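Gallery: Small Parts Sorting, Table Stage
Nendulura play library, reference pages
Updated Wednesday, August 13, 2025

The sets in room 22 go out as loose parts and come back the same way. Between loans every set passes over a table, gets checked against its card and is bagged again. The notes on this page cover the table stage only. Washing and shelving have their own pages.

Work surface

A bare wooden top is preferred. Cloths and foam mats were tried in June and dropped. Small pieces catch in the weave, and a cloth pulled at one corner moves the whole sort. Wipe the top with a damp rag, dry it, then begin. Oiling is done once a year, at the end of the season, and the table stays out of use for 4 days afterward.

Tables near a window are fine for color sorting until late morning. After that, turn side-on to the glass. Pale pieces are the ones that get missed when the light comes straight off the wood.

Order of work

Empty one bag at a time onto the center of the table and keep the edges clear. Large blocks come off first. They hide the small parts, and once they are gone the remainder can be spread with the flat of the hand. Next pull by color family: greens and yellows, then reds and pinks, then purples, with whites last.

Mixed pieces (two colors molded or joined together) go with the darker color. This rule is on the card for set 1103 and applies to all the others. Stacked pieces are taken apart before checking — a stack is never entered as one item.

Anything that doesn't match the card goes in the gray tray with a slip giving the set number and your initials. Do not guess at a home for it. The tray is cleared on the last working day of the month by Weronika Grabowska.

Bags and labels

Skerlow zip bags, medium, one color family to a bag. The label goes on the outside, lower left, printed side out. Old Cilardale labels are still accepted if the number can be read. Cards stay in the lid pocket of the box, never in a bag.

Pictures
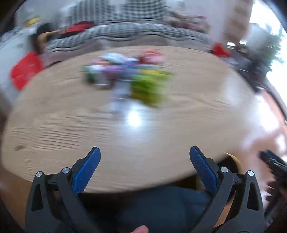

Mixed colors at the middle of a light oak-colored table: green at the left of the pile, pink and purple through the center, a large yellow-green piece on the right. Window light on the wood.

Justinas Petrauskas wrote in to disagree with the color order. He takes the whites first, while his eyes are fresh, and finds that the pinks and purples separate more easily once the pale parts are off the wood. For sets with more than 21 white parts he would make it the standard order. Comments on this can be left with Celina Wilczyńska at the desk — the card for set 1103 is due for reprinting and the order can still be changed.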